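Drestulden, 18th April - Dutisa today opened orders for the Tefera Tabletop Kit, a package of hardware, props and software for teams that teach robot arms to handle kitchen objects. The kit is sold to university labs, training centers and small engineering groups that already own an arm and need a repeatable place to work with it.

The kit includes a white tabletop with mounting points, a set of household and play-food props, camera brackets for overhead and side views, and a license for Bitetti, the company's software for recording and labeling sessions. It does not include a robot arm. Buyers can use Bitetti with any arm that accepts position commands over a wired network connection.

Dutisa began work on the kit after customers reported spending more time arranging objects than collecting data. The software ships with 129 starting layouts. Each layout tells the operator which props to put out and which way up to place them, and each has a written task to go with it, such as moving a bottle to a plate or setting a fallen pot upright.
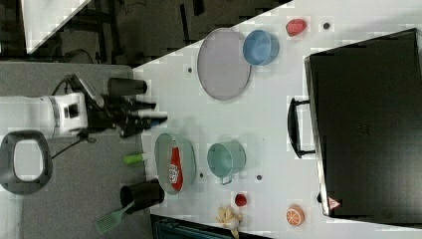

"Most groups we talked to had a table, an arm and a box of props, and every operator set things up a little differently," said Sosina Yimer, product lead at Dutisa. "When they went back to compare one session with another, they couldn't. We wanted the setup to be written down before the arm moves."

Operators can guide the arm by hand or with a controller. Bitetti saves the arm position, the gripper state and all camera views on a single clock. A session can be replayed, trimmed and tagged from a browser, and files can be exported in open formats at no added charge.
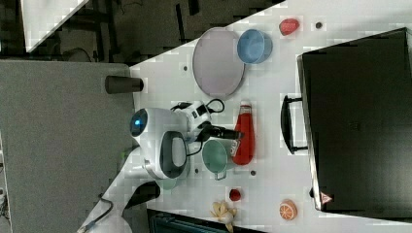
Prop choice took up much of the development period. The company wanted items that differ in shape, stiffness and weight, and that a person could replace from an ordinary store. Squeeze bottles were kept in the set for this reason. A red ketchup-style bottle lying on its side, with the gripper lined up toward it, is a common first exercise because the arm has to approach a rounded surface that may roll. Cups with handles, shallow bowls and plastic fruit come next. Larger items such as appliances are supplied by the customer, and the software has a form for adding them to a layout.

Seventeen groups have used early versions of the kit since February. Their comments led to two changes: layouts can now be printed on paper, and an operator can mark a failed attempt without stopping the recording.
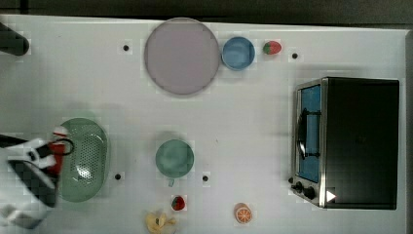
Getachew Ejigu said the printed layouts had made the biggest difference to his group, and that new operators could now prepare a table without help on their first day. He added that he would like to see more layouts with props placed close together, where the gripper has less room to work.

Dutisa said additional layouts will be released to license holders as free downloads. Replacement props will be sold singly and in sets.

Availability

The Tefera Tabletop Kit can be ordered now from Dutisa. The first production run is limited to 700 kits. A Bitetti license for one workstation is included, and further workstations can be added at any time. Customers who took part in early testing may exchange their kits for the production version.

Press contact: Sunita Fitzsimmons, Dutisa, Drestulden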